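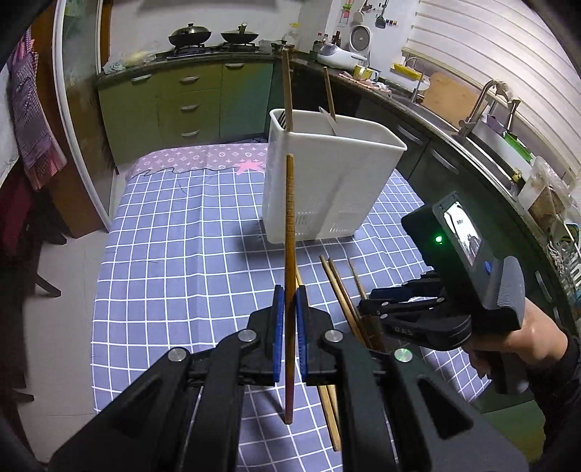

A wooden chopstick held upright between two blue grips.

Home | Locks | Doors | Kids' Corner | Find Us

Kids' Corner: How does a key know which door is yours?
By Nelli Laitinen, Skidden Locks & Doors
Nov 8, 2021

Okay, the short answer is that the key doesn't know anything. It's a bumpy piece of metal! But I fix locks and doors for a living, and kids ask me this one all the time while I'm kneeling on their front step with a screwdriver, so let's go inside the lock and look.

First, find a house key and run your finger along the edge. (Ask whoever it belongs to first, please.) Feel those little hills and valleys? We call the valleys "cuts," and they're the important part. My key has five cuts, and yours might have five or six.

Now for the lock. The part you push the key into is a round piece of metal called the plug. When the plug turns, the bolt slides back and you can open the door. So a lock has one big job, which is to stop the plug from turning until the right key comes along.

It does that with pins. Picture a row of tiny elevators standing side by side, each in its own skinny shaft. The shafts start down in the plug and go up into the metal around it, and each one has two pins in it, one sitting on top of the other, with a spring pushing them down from above. With no key in the lock, the top pins poke down into the plug and hold it still. You can twist all you like and it won't budge.

Slide in the right key and all the elevators go up! A high spot on the key lifts its pins a lot, a deep valley only lifts them a little. When every cut is the right depth, the gap between each top pin and bottom pin lines up exactly with the edge of the plug. We call that edge the shear line. Nothing is poking across it anymore, so the plug turns. Click.

And if just one cut is wrong? Then one pin is still in the way, and one is enough. My nephew Eero tried the key from our shed in my front door for what felt like an hour when he was 7. It slid in fine. It never turned.

Could somebody else have a key like mine?

Maybe, somewhere. There are only so many depths you can cut, and some patterns don't work well, so we skip them. But there are still lots and lots left over. Last year our shop in Geron cut 2,096 keys, and I still get a happy little feeling when a new one turns on the first try.

Why does my key get stuck?

Usually it's dirt. Pins are small, and sand or pocket fluff makes them slow to move. Sometimes the key is bent or worn down from years of use, and then the hills aren't tall enough to lift the pins all the way. Please don't force it, because keys can snap, and please, please don't pour cooking oil in there. It gets sticky and catches even more dirt. Go get a grown-up.

Something to try

Cut a strip of cardboard with a zigzag edge, then stand some pencils on it and watch how high each one rises. Hertta Halonen's class at Saarela School did this in April and drew a line on the wall for the shear line. Getting every pencil point to touch it took a lot of snipping.

Next time: why doors squeak.

Get Kids' Corner by email! Ask a parent to sign you up.

© 2021 Skidden Locks & Doors, Geron | Contact | Back to top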